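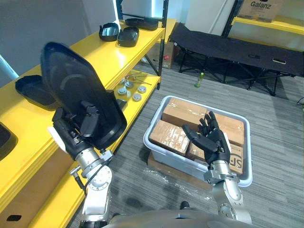
Notebook: cutting the ferry story to length

Home | Notebook | Drafts | Read-alouds | Calls

Tuesday, evening
By the short fiction table, Clumdale Workshop
4 min read

Started the evening with the ferry story at 3,291 words and a call from Sirlow that wants 700. I still think this is the wrong story for that call. Writing that down first so I can't claim later that I was keen on it.

The argument for trying: Sirlow takes children's stories meant to be read aloud in one go, and the ferry story is the only thing we have with a child in it who wants something. The argument against: what she wants takes most of the 3,291 words to come clear. In the long draft she gets on at Skillesine with the hen in the bag, and we don't learn the hen is stolen until the second crossing. Lose that delay and you have a girl with a hen.

First pass. I took out the aunt. This was suggested at the last session by two of you and I argued against it then. I was partly wrong. The aunt's kitchen goes without leaving a hole. The aunt's phone call does leave one, and the line about the tide tables now refers to nothing. I've left it in with a mark next to it. Please don't tell me a child won't notice. The ones I've read to notice exactly that sort of thing and ask about it in the middle of the next paragraph.

Second pass. Tried the "start as late as you can" rule, which gets repeated in this room as if it had been tested. Opened on the second crossing with the hen already out of the bag. It reads faster. It also reads like the second half of something, and I had to put two sentences of back story into the ticket man's mouth to make up for it. He now talks like a program note. If the late start costs us two bad sentences at the top, I don't see what we gained.

Put the first crossing back, as one paragraph:

She paid for herself and did not pay for the bag. The bag said something under its breath. The ticket man looked at it, and then he looked at the water.

I like that more than anything in the long version, and I distrust how much I like it. It was written at ten at night, and things written at ten at night have a poor record in this notebook. Check it cold.

Third pass, read aloud to the wall with a timer. I don't think much of the timing method either. We have been working on the idea that 700 words is a five-minute read, but that depends on who is reading and how many voices they do. I did the hen as a voice and ran well over. Without the hen voice I came in under. So the number tells us whether I did the hen. If anyone has a better way of testing read-aloud length, please write it on the facing page, with what you tried it on.

Where the draft stands: still 52 words over. Candidates for cutting:

- the gulls (I know)
- "very", everywhere
- the whole sentence about the rope
- the mother's coat, unless the coat is doing something, and I can't say what

I am not cutting the last line to make the count. Somebody penciled "too quiet?" beside it. Maybe. But the loud ending we tried in the spring had the hen fly, and hens that fly at the end of stories are a habit I'd like us to drop. The Mahasneh anthology had 9 stories for this age group and in almost every one an animal does something marvelous on the last page. I read them back to back and remember two. One of those two was the one where the dog goes to sleep.

Also unresolved is the title. "The Second Crossing" is a title for adults. "The Hen on the Ferry" gives away the hen, though the hen is out by the second paragraph now, so there's not much left to give away. "Foul Weather" was proposed with a straight face and has been struck out by more than one pen.

For next time:

Someone other than me should read it aloud, without having seen it before. Stumbles to be marked where they happen, no discussion till the end. I'd like to know if the tide tables line trips a cold reader or only trips me.

If it's still over the limit after that, I want us to consider sending Sirlow something else and leaving this one long. I expect to be outvoted. The long draft stays in the blue folder either way, aunt included.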